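The animated feature Stilirthorpe is getting a proper theatrical run in August, and I couldn't be happier! Isteo has booked it into 38 theaters, up from nine for the spring previews.
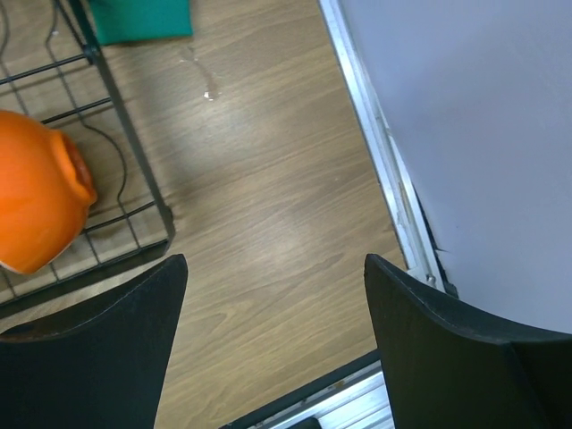
By Matheson

It's a hand-drawn ghost story that runs a brisk 80 minutes, and the river chase alone is worth the ticket.

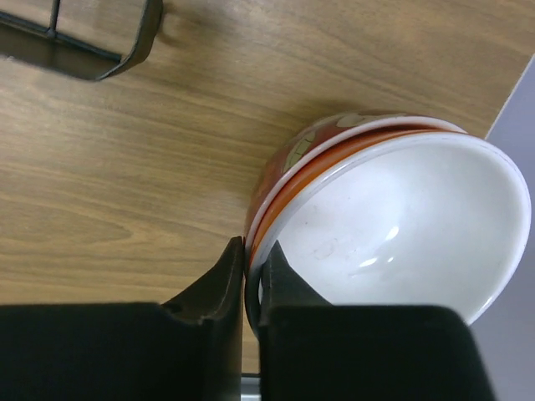 Backgrounds were painted on 300 wooden panels at the Brirken studio. The artists let the wood show through – long, gently curving streaks like the ones in the tabletop here – so the night skies seem to drift. On a big screen it should look wonderful.

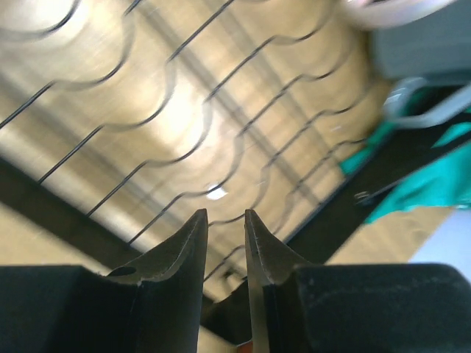
Matheson

Tickets go on sale at 9 a.m. on opening day.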